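April, notebook, 7:40 a.m.

Kistum claims its wood glue reaches full strength in 18 hours. I doubt it. Five lap joints clamped overnight, pulled on the Bradik gauge: one let go at 800, the rest held past that. The label says 3,000. Units not given — convenient. 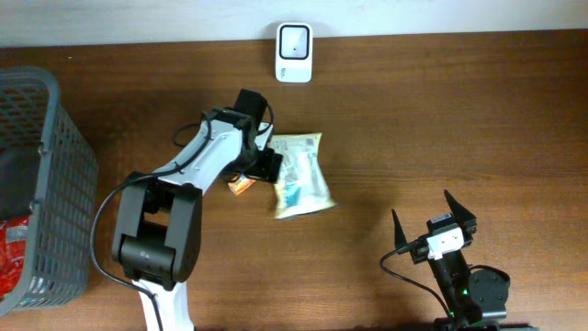
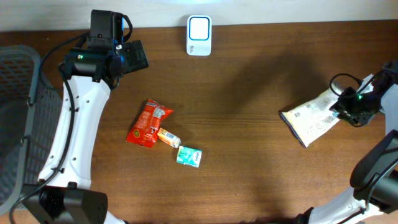
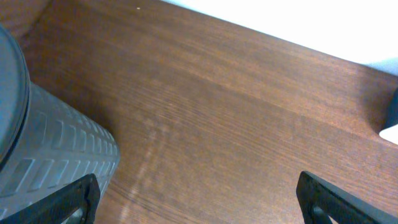
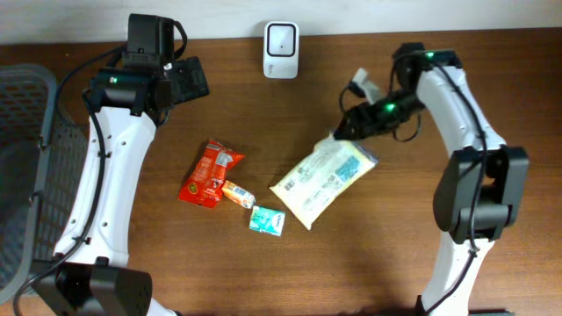 Wood tabletop in all four.

Hendriks wrote back that the shop was probably too cold overnight and that I should repeat it at two temperatures before blaming the glue. Fine. Clamping another 5 tonight.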